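"I've Stopped Reading the Spec Sheets"

An evaluation engineer on what gripper trials leave out, and why a cheap box with a wire handle tells her more than a payload figure

The test room at Burkholm is at the back of the building, past a row of shelves where grippers go when a trial is over. Some are in their original packaging. A few are in bins. The engineer who runs the trials has been at it long enough to be tired of the word "universal," and she agreed to talk on the condition that we left her name out and didn't ask her to pick a winner.

"People want a table with a green check next to one of the products," she says. "I could make that table. I could make it come out any way you like, depending on which object I put in front of the arm."

The current round compares three setups: a standard two-finger parallel gripper from Robotiq, a soft-fingered hand called Pilus, and a gripper from Prerico that comes bundled with its own controller. The job is opening, closing and dragging household storage. Burkholm's customers are mostly firms that want an arm to fetch things out of other things, and she says that is where the sales talk tends to fall apart.

Her main complaint is with the way trials get counted. The log for this round stood at 1,828 attempts when we visited in April, and she was quick to play it down.

"It sounds like a lot. Then you split it by gripper, by object, by where the object was sitting, and by which version of the controller we were on that week. Some of those boxes have 30 attempts in them. I wouldn't buy a toaster on 30 attempts."

What about the makers' own numbers? One of the brochures on her desk promises 1,000 grasps without a failure. She has read the footnotes.

"Same part, same spot, same angle, a fixture holding it down. Fine. I believe them. I also believe my car would do very well on a road with no corners."

She is no kinder to the soft fingers. Pilus did well on fruit and on crumpled bags, and she had expected it to. On thin metal it was a different story. The fingers wrapped the handle and then rolled off it when the arm pulled. The maker suggested a slower pull. She tried a slower pull. "It came off more slowly," she says.

The parallel gripper has the opposite trouble. It holds thin wire very well once it has it, but it has to get there. One finger needs to be inside the handle and the other outside, and there isn't much room between the wire and the face of the box. A small error in the camera's estimate of depth and the inside finger lands on wood. If the arm is stiff and the controller is slow to notice, something gets pushed that shouldn't be.

"Everyone asks about grip force," she says. "We've hardly ever lost one of these because of grip force. We lose them in the last bit of the approach, and there's no line on the spec sheet for the approach." 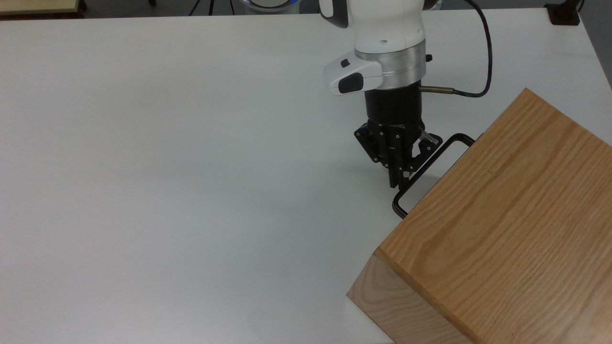

The parallel gripper at the wire handle of the wooden box, fingers open. Approach angle is the hard part of this test.

She likes the box as a test object for dull reasons. It has a grain that gives the camera something to look at, and it can be set down at any angle. Her team turns it between attempts so that the arm can't get by on a memorized path. Under that rule, she says, all three setups dropped well below what their makers had led her to expect. She would not give us the rates. She doesn't trust them yet, and she has seen early numbers end up on other people's slides.

The controllers bother her more than the hardware. Prerico's is the easiest to set up, and it smooths the motion nicely, but it also retries a missed grasp without saying so. Her team found out when the attempt times didn't add up.

"You look at the log and it says success. You look at the video and it missed twice first. Is that a success? Maybe for the customer it is. For me it's three attempts and I want all three written down."

They now record with 2 cameras and mark the results by hand from the video, a job that takes longer than running the trials. A scheduling tool from Tapsell was supposed to do part of that work. She turned off the automatic scoring after the first week and kept the calendar.

I asked whether she thought any of this was heading somewhere good. She took a while to answer.

"The hardware is decent. I'd have been happy with any of these when I started. What I don't buy is the idea that you pick a hand and you're done. You pick a hand, and then you find out what your camera is bad at."

So what would she tell a company shopping for one today? Bring your own objects to the demo, she says, including the ugly ones, and put them down yourself. Ask to see the misses. Ask what the controller does when it fails, and whether it tells anyone.

"If they want to move the object a little before they start, let them," she says. "Then move it back."

The next round begins when a new set of fingertips arrives. They were due before our visit, and the supplier has told her they are on the way.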